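Two new arms on the Pernton kitting line, and nobody is losing a shift

PERNTON, January – I run the kitting room at Gosselin, and when our front office asked who wanted to write the announcement this time, I put my hand up before anyone from marketing could. So you're getting it from me.

Starting this month, the ring station at our Pernton plant goes over to a two-arm setup built with Utside. If you've ever bought one of our strap and buckle kits, you know the flat loops that come in it. Someone has been picking those loops off a table and laying them in a tray by hand for as long as I've worked here. We pack 500 kits on a normal shift, and that is an awful lot of reaching.

The reaching is what got us started. Darlene Sutherland has worked the ring station longer than any of us, and last spring she came to me and said her shoulder was done with it. I asked her what she'd change if it were up to her and she gave me two pages, front and back! A good part of what we ordered comes straight off those pages, including where the tray goes and the rule that a person can stop the arms from either side of the station.

We worked the whole job out in simulation first, using a program called Flemitik. Hiba Twal from Utside built the table, the tray and the loops on her computer and then let us pick it apart. I figured I'd be bored silly. I ended up staying past 6 most evenings, moving the tray an inch this way and that – my family can tell you how much I talked about it at dinner. Loops are trickier than they look. They're thin, they lie flat, and when one lands tight up against the tray wall you have to decide how the fingers are going to come at it.

Now for the part people in town have been asking me about at the grocery store. The four people who rotate through the ring station are all staying, at the same pay or better. Two of them move to final inspection, where we've been short for ages. Darlene and Lise Zacharias are training as cell leads, so they'll load the jobs, clear the jams and decide when a batch isn't good enough to run. Lise was the loudest voice against this in our first meeting and she still keeps a list of complaints, which I read every week and which has gotten three things fixed so far.

"I wanted to know who I'd be yelling at when it stopped," Lise told me when I asked her for a quote. "They said I'd be the one in charge of it, so I guess I'll be yelling at myself."

Our plant manager, Normand Arsenault, gave me something more official: "We're putting this in to take the strain off people's shoulders. The folks who did this work by hand are the ones who will run the station."

We'll start on the day shift only, with one kit size, and the old hand station stays set up next to it until the crew says they don't need it. Night shift comes later in the year if the numbers hold up.

Questions from local papers can go to Solange Petrenko in the Gosselin front office. If it's about the loops, she'll probably just walk down the hall and get me.

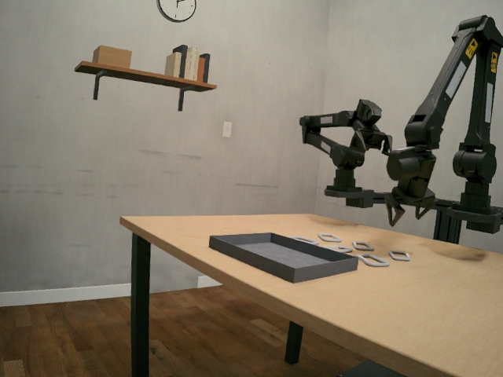 Page last changed: January, 4:00 p.m.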